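Workshop arm sorts old handsets from a tub

27 February 2024

A home-built robot arm that lifts used smartphones out of a tub and stands them up for sorting has reached its first full run at the Netard shared workshop. The builders, a small group of members working under the name Skustinon, have put their parts list and wiring notes on the workshop's pages.

The job is a narrow one. Netard takes in unwanted phones from its members and from two repair stalls nearby. Each phone has to be picked up, turned to face a reader, logged and put in the right tray. Until now this was done by hand on one evening a month. The group wanted an arm that could do the picking part on an ordinary bench, running from a wall socket, with no cage and no compressed air.

The arm has six joints and a two-finger gripper. Most of the links are printed; the base plate and the shoulder bracket were cut from aluminium on the workshop's own saw. The fingers are wide, flat and black, and are meant to go down on either side of a phone and close on its long edges. A small camera at the wrist looks along the fingers. It feeds a desktop computer under the bench, which works out where the nearest free top edge is and how far the wrist must turn.

Phones in soft cases were chosen for the first tests. A bare glass back slides in the grip unless the force is raised, and the group did not want to raise it before the force limit had been checked. The cases also give the software a coloured rim to look for.

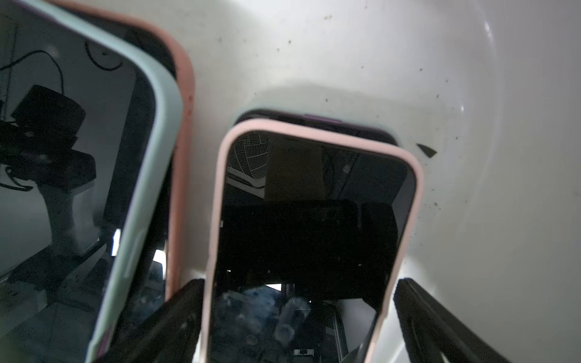
Issue 214

The tub is white inside, and this has caused some trouble. Light comes back off the curved wall as bright patches, which early versions of the software took for the edges of screens. Specks of dirt on the plastic gave false corners as well. Both faults were reduced by ignoring any edge shorter than 23 mm. Cleaning the tub was tried and helped a little, but the group prefers to have the limit in the software, as the phones bring in fresh dirt with each batch.

Dark screens are the harder problem. A phone that is switched off works as a mirror, and a camera a short distance away may find lamps, cables and parts of the bench in the glass. The present method finds the rim of the case first, treats all that lies inside it as flat, and throws the rest away. It works less well where one phone stands close in front of another and only part of the rear rim can be found. In that case the arm takes the front phone and looks again.

The first full run was made up of 126 picks. The arm completed 103 of them and missed 23. Most of the misses came from one finger landing on top of a neighbouring phone. A current limit on the wrist motor stopped the arm each time, and no glass was broken. A pick takes 50 seconds from start to finish, slower than a person, and the greater part of that is spent waiting for the arm to stop shaking before the camera is read.
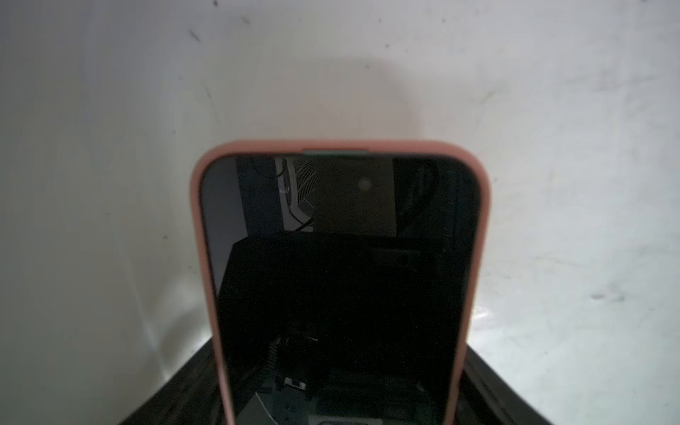 Work on the shaking comes next. The shoulder joint uses a belt drive from Tanora, and the group reports that the belt stretches when the arm is held out at full reach. A second motor on the same shaft is one option. A spring to carry part of the weight is cheaper and will be tried first. The gearbox at the elbow, a Sung unit bought second-hand, has given no trouble and will stay.

There is also a change planned for the fingers. The present pair are printed in one piece and flex at the root. A new set with a metal strip down the back is being drawn up, with tips narrow enough to pass between two phones standing side by side. The old set will be kept as spares.

The logging step is still done by hand. Members who want to help with the label reader should leave a note in the build folder, where the current list of faults is also held. The next run is set for March, with phones without cases to be added if the force limit passes its check.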